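NUTSTEAD SHARED WORKSHOP
Automation Build Group
Minutes of the Regular Meeting held Nov 10, 2022

Presiding: Olga Miranda
A quorum was present. Apologies were received from two members and noted.

1. Minutes of the previous meeting

The minutes were approved with one correction. Under item 4, "Cantero stand" should read "Cantero bench." The corrected copy has been placed in the binder.

2. Matters arising

The key to the tool cabinet has been replaced. The old key is to be handed in if found.

The question of quiet hours was raised again. It was agreed that no motor tests will be run after 9 p.m., and that this applies to all groups using the room.

3. Vastum build: work area

The chair reported on the work area for the Vastum build. The group is continuing with the tabletop storage exercise adopted in April, in which items are to be moved between the open table and a mesh shelf unit. The shelf unit will stay on the white desk between sessions. Members who need the desk for other work are asked to lift the unit by its frame and to put it back against the wall afterward.

A member asked whether the wooden shelf boards should be fixed to the mesh. After discussion it was agreed to leave them as they are until the reach tests are complete.

The start arrangement for the retrieval exercise was put to the meeting and adopted: basket on the lower shelf, fruit inside it, table in front of the unit clear.
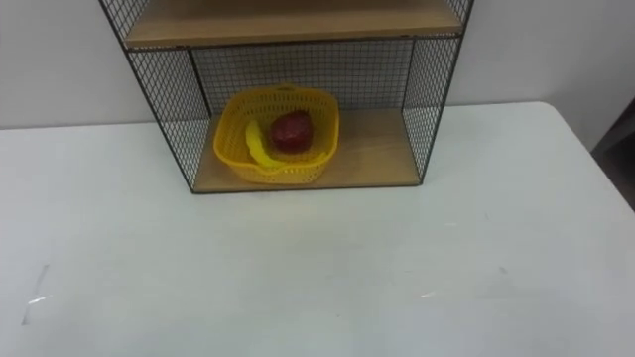
Item 3. Yellow basket with apple and banana on the lower shelf of the mesh unit.

It was further agreed that the basket is to be placed by hand and not to a taped outline. The chair noted that the exercise is of little use if the basket always sits in exactly the same spot. One member dissented and asked that this be recorded. The member's view was that results from different evenings could not be compared without a fixed mark. The matter may be reopened once the log is longer.

4. Vastum build: arm and hand

The written report on the arm was taken as read. The log now stands at 93 entries. Of these, 37 were stopped by the operator before the hand reached the object, most of them for cable drag at the elbow. The meeting agreed that stopped attempts will continue to be logged in full, including the name of the person at the stop button.

There was a lengthy discussion of the approach to small, low objects. The present method brings the hand in from above with the fingers curled down toward the tabletop. Some members favored lowering the wrist earlier and coming in at a flatter angle. Others pointed out that a flatter approach leaves less clearance when a bowl is standing close by. 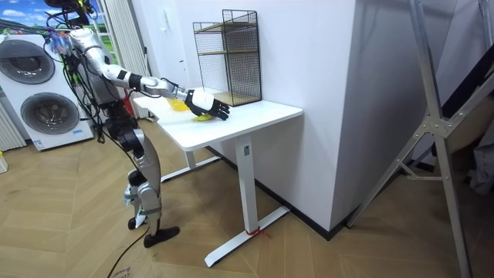 It was resolved that both approaches be tried over the next two sessions, with the same operator for each, and that the figures be brought to the next meeting before any change is made to the control settings.

The chair reminded members that the height of the desk is not to be altered during a session. Any change made between sessions must be written on the sheet, with the old and new heights.

5. Wiring

The meeting considered the state of the cabling on the upper body. A proposal to sleeve the loose runs was carried. The work will be done with the power off and the battery disconnected, and the connectors will be labeled at both ends before anything is unplugged. A quotation for sleeving and labels has been requested from Nurivus. Pending its arrival, no member is to buy parts on the group's account.

Power cables on the floor were also discussed. Members are asked to walk the cable route before starting a session and to move any cable that crosses the path to the door.

6. Shared use of the room

The group was reminded that the room is shared and that the laundry machines must remain accessible at all times. Packing material is to be flattened and taken out at the end of each evening.

7. Any other business

A request to bring guests to a build session was approved, subject to notice being given to the chair in advance. Guests are to remain behind the operator while the arm is powered.

The date of the next meeting will be posted on the door.

There being no further business, the meeting was adjourned.

Signed as a correct record: Olga Miranda, Chair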